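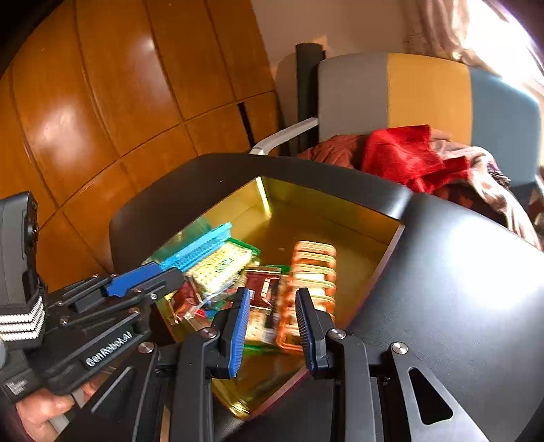

The Small-Donor Number Everyone Quotes and Few People Check

Every campaign season brings a fresh batch of press releases about the little guy. The checks are small, the donors are many, and the candidate is humbled. I have read a lot of these lately, most of them from the mayor's race in Ayala, and I have come to believe that the average donation is the least useful number in local politics.

Take the one that landed in inboxes across the county in November. The average gift to the challenger's campaign, it said, was $37. It went on yard signs. It got a round of applause at a candidate forum in the Nandale neighborhood, where the moderator repeated it as if she had added up the receipts herself.

It may well be correct. Averages usually are. The trouble is what gets to count as a gift. A supporter who signs up to give $8 a month can show up in the math as one donor and a whole string of donations, each of them pleasingly tiny. Buy a bumper sticker at the campaign's online store and you may be a donor too. So is the man who chipped in a dollar to enter a drawing for dinner with the candidate. Pile up enough of those and the average sinks, whatever the big checks are doing.

And there were big checks. Grinex, the paving company that has held the city's road contract for 11 years, doesn't appear anywhere in the challenger's report. Companies can't give directly under the city's rules. Its managers can, and so can their spouses, and several of them gave the maximum. The incumbent's report has many of the same names on it, for the same amount. I don't think Grinex has a favorite. I think Grinex has a road contract.

Neither campaign broke a rule here, as far as I can tell. Both would like you to look at the average, though, and it's worth asking why the median never makes it onto a yard sign.

Then there is Taneo, the fundraising software both sides use. Taneo's sales pitch says it helps campaigns "grow community." What it mostly does is send email. I signed up for both lists with a fresh address, and over 30 days I was told that the deadline was midnight more times than I would have thought the calendar allowed. One message arrived at 4 a.m. and wanted to know if I had given up on Ayala. The donation page had the monthly box already checked.

People who do this for a living will tell you that the emails work, and I'm sure they bring in money. How much is left after the software fee, the rented lists and the consultant's cut is harder to pin down. The reports lump most of it together as "digital services." When I asked each campaign for a breakdown, one sent me back the press release with the average in it. The other added me to a third list.

The usual defense is that a small donor is a committed voter. Maybe. Ayala's last race for mayor offers some reason for doubt, given that the candidate with the longer donor list lost badly, and a fair share of that list lived outside the city and couldn't vote there at all.

The next reports are due before the primary. I'll be skipping the cover page and going straight to the itemized pages at the back, where the names and employers are.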